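Jurent Viaduct Path - Pre-opening Inspection, Section 2 (Kang Street ramp to Trulow Yard)
Checklist with inspector's comments, November

1. Deck and surfacing
Resin-bound surface sound over most of the section. Ponding at the foot of the ramp, 6 mm deep after overnight rain. Regrade before handover.
Status: action required

2. Parapets and handrails
Original riveted parapet retained. Added rail is continuous on the east side. Two fixings loose near the old signal base - tighten and recheck.
Status: action required

3. Drainage
Outlets rodded and running. The gully above the Brosama warehouse still collects ballast from the untreated verge. Fit a mesh guard.
Status: action required

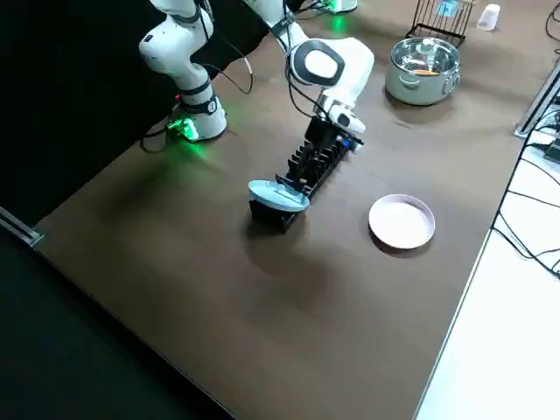 Two white robot arms and a black dish rack on a brown tabletop.

4. Access ramp
Tactile paving laid to drawing at top and bottom. Clear width between bollards meets the drawing. The removable bollard lifts out but the socket cover is missing.
Status: action required

5. Lighting
All 40 columns lit at dusk. Timer still set to summer hours. Low-level fittings under the road bridge are clean and undamaged.
Status: pass, adjust timer

6. Former track bed and planting
Sleepers left in place as edging are firm underfoot. No exposed spikes found in the first 100 metres. Beyond that point the verge is overgrown and could not be checked.

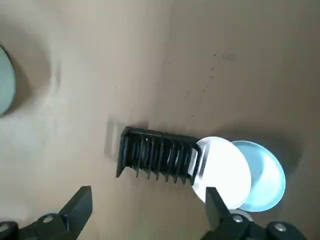
Cut back the growth to the fence line and repeat the spike check on both sides. Birch saplings rooted in the masonry joints should be removed by hand, not pulled by machine, and the joints repointed in lime mortar.
Status: incomplete

7. Signs and emergency access
Location markers fixed at each stair. The marker at Trulow Yard gives the old street name. Gate opens with the standard fire service key.
Status: replace one marker

Items 1 to 4 to be closed before the barriers come down. Item 6 to be reinspected after clearance.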